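Pemwood Parcel Returns Dataset

Version 1.2, released October 31, 2020
Maintainer: Hashini Bhattacharjee

Summary

Pemwood is a table of return records from mail-order homewares sold by a single retailer, Kotian, to customers in Australia and New Zealand. Each row is one returned parcel. It covers the reason the customer gave, the reason the returns desk recorded, the packaging used both ways, and what happened to the goods afterwards. It was put together for people studying returns behaviour and packaging waste.

There are 2,603 rows and 30 columns. The data is a single CSV file, UTF-8, comma separated, with a header row. Dates are day-month-year. Weights are in grams and dimensions in millimetres.

Files

returns.csv – the main table
codes.csv – lookup for reason and outcome codes
packaging_notes.txt – free text from the returns desk, one line per parcel, keyed on parcel_id
CHANGES.txt – history of corrections
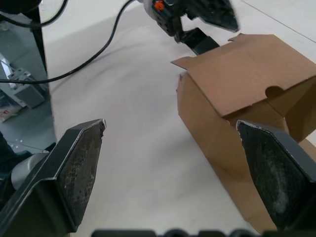
PACKAGING FIELDS

pack_out is the packaging the parcel left in. pack_back is the packaging it came back in. Both use the same codes: CB (cardboard box), MB (mailer bag), TB (tube), OT (other). If a customer put the original box inside another one, pack_back holds the outer layer and nested is set to 1.

closure records how the box was shut when it reached the desk: tape, tuck flap, staple, string or none. Tuck flap was split out from "none" in version 1.1. If you worked from 1.0, rerun anything that uses this column.

reusable is a yes/no call made by whoever opened the parcel. Staff were told to mark yes if they would be happy to send the box out again with a new label on it. It is a judgement and should be treated as one. Agreement between desk staff was not measured.

REASON FIELDS

reason_cust comes from the form the customer filled in. reason_desk was entered after inspection. The two often disagree, most of all for colour complaints, which customers tend to tick as "faulty". Neither column has been altered to match the other.

103 rows have no customer reason at all. In those cases the form was missing or couldn't be read. They are coded NA. Please don't fill them from reason_desk.

OUTCOME FIELDS

outcome takes one of five values: restocked, seconds, repaired, donated, binned. Goods sent to the Nurkoline outlet are under seconds. Days between arrival and outcome are in days_held. A blank there means the item was still on the shelf when the export was run in September.

Collection

Records were keyed by hand into a spreadsheet at the Brusesen warehouse and exported once a week. Duplicates were removed by matching on order number and weight. Parcels under 10 grams over the outbound weight were treated as unchanged and weight_diff was set to zero. The raw weights are kept in weight_out and weight_back.

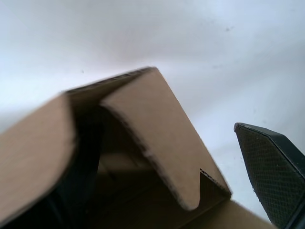

Corrugated box, flap open. Coded CB.

Board grade was not recorded. Some desk notes mention single or double wall, but there was no rule about it and the wording varies. Searching packaging_notes.txt for "wall" also turns up returned wall hooks.

Privacy

Names, street addresses, phone numbers and order numbers have been removed. Postcodes are cut to the first two digits. Free text was read through by hand and personal details replaced with [removed]. If you find something we missed, let the maintainer know and it will be taken out in the next release.

Known problems

Lengths and widths were sometimes swapped. Volume is fine, but don't rely on the longest side being in length_mm.
The code OT was overused in the first weeks – mostly for mailer bags with cardboard stiffeners.
Parcels refused at the door are not included.
Rows are sorted by parcel_id, which does not follow date order.

Licence

Free to use for research and teaching with attribution. Cite as: Bhattacharjee, H., Pemwood Parcel Returns Dataset, version 1.2.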